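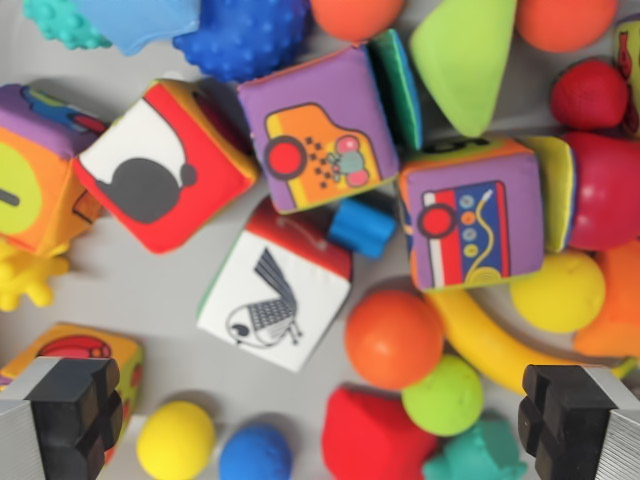

## 4. Gripper Build and Bench Procedure

### 4.1 Workshop conditions

The gripper described in this section was built and fitted at the Fusbridge shared workshop, where the project held one bench and a storage shelf under the ordinary terms of membership. No part of the build called for equipment beyond what members of such a workshop may normally use. The pillar drill, the small mill and the arbor press were booked in evening slots, and the work was planned so that no single operation ran beyond one slot. Wiring and software were completed at home by the second author and brought to the bench for testing.

This arrangement shaped the design more than had been expected. Parts that needed to be machined in one setting were kept short, and joints that might have been pinned were bolted instead. The whole assembly can be taken off the arm with one hex key and carried in a bag, a condition set by the workshop's rule that benches be cleared at closing. Readers who have a permanent space may wish to relax this condition, as it costs a small amount of stiffness at the wrist plate.

### 4.2 Fingers and pads

The gripper has two opposed fingers driven from a common screw. At full travel the gap between the pads is 86 mm. Each finger consists of a metal body carrying a replaceable black rubber pad with a stepped profile. The outer faces of the bodies are ridged, which gave a firm hold in the vice during fitting and has been kept in the final version.

The stepped pad replaced an earlier flat one. With the flat pad, a ball gripped slightly above its widest point tended to be pushed downwards as the fingers closed. The step places a second edge lower on the object and reduces this effect. It has the further merit that one pad serves both for curved objects and for the flat sides of cubes, so that no change of tooling is needed within a run.

The pads are fixed with screws from the rear. Adhesive was tried and abandoned, as the bond began to lift at the inner corner when fabric was dragged across it. Mr Tibor Jakab of the Drerthorpe workshop suggested the present fixing after examining a worn pair, and also supplied the drilling jig by which the holes in the two fingers are kept in line.

### 4.3 Camera position

A small camera is mounted at the wrist, looking along the fingers. In the normal bench position it faces straight down. The bracket was adjusted until the tips of both fingers entered the lower corners of the view, as may be seen in Figure 3. Two purposes are served by this. The fingers give a fixed reference by which a shift of the bracket can be noticed at once, and the pads can be inspected between runs without moving the arm.

The cost is a loss of usable view in those corners. An orange fabric cube at the lower left of Figure 3 is partly hidden by the finger on that side, and objects in this position were frequently missed by the selection software. Moving the camera higher would recover the area, although it would also reduce the detail available on small objects. The present height was kept for all runs reported in this paper.

### 4.4 Test objects

The objects are children's toys, chosen for their low cost and for the range of shapes and surfaces they offer. The set includes soft fabric cubes with printed faces, plain balls, foam balls, bumpy sensory balls, soft blocks and a number of small teething toys. They were laid in a close pile on a light grey surface, with no attempt to separate one kind from another.

The printed cubes proved the most demanding for the vision software, called Skavus in our records. Skavus looks for outlines on the assumption that a change of colour marks the edge of an object. A cube of the kind near the middle of Figure 3, purple with an orange car printed on it, breaks this assumption: the car was often proposed as an object in its own right. The same difficulty arose with the white cube bearing a large dark grey animal, where the silhouette was a stronger outline than the cube itself. A rule was added which rejects any outline lying wholly within a larger four-sided one. The rule helps when a cube lies square to the camera, and is less reliable when the cube is tilted or when a neighbour covers one of its corners.

Balls caused little trouble in outline but some in grip. Glossy balls slipped more often than foam ones, and the bumpy balls were held well wherever the pads happened to land. Thin items standing on edge between larger toys were seldom selected and were left for a later study.

### 4.5 Procedure

Each run began with the arm raised and the fingers fully open. Skavus proposed a single object, the arm descended beside it, and the fingers closed until the motor current reached a preset limit. The arm then rose by a fixed distance and held still. An attempt was recorded as a success if one object, and one only, remained between the pads at the end of the hold. Where two soft objects were lifted together the attempt was recorded as a failure, even if the intended object was one of the pair.

The pile was mixed by hand between attempts and topped up whenever a toy had rolled away from the work area. The control box — a Wei unit bought second-hand and fitted with a new supply — was restarted at the beginning of every evening, and the zero position of the fingers was checked against a steel block.

In total, 200 attempts were made, of which 162 were successful by the above measure. The failures fall mainly into two groups. In the first, the fingers closed on a printed shape near the corner of a cube, and the fabric folded and pulled free. In the second, one finger came down on a neighbouring toy before reaching its proper depth. The second group was confined almost wholly to tightly packed areas of the pile, and a shallower first descent, with a pause for a fresh view, is the change most likely to reduce it.

Pads were not replaced during the series. Light wear was found on the lower step of both at the end, and the pair has been retained for comparison with the softer rubber described in Section 5.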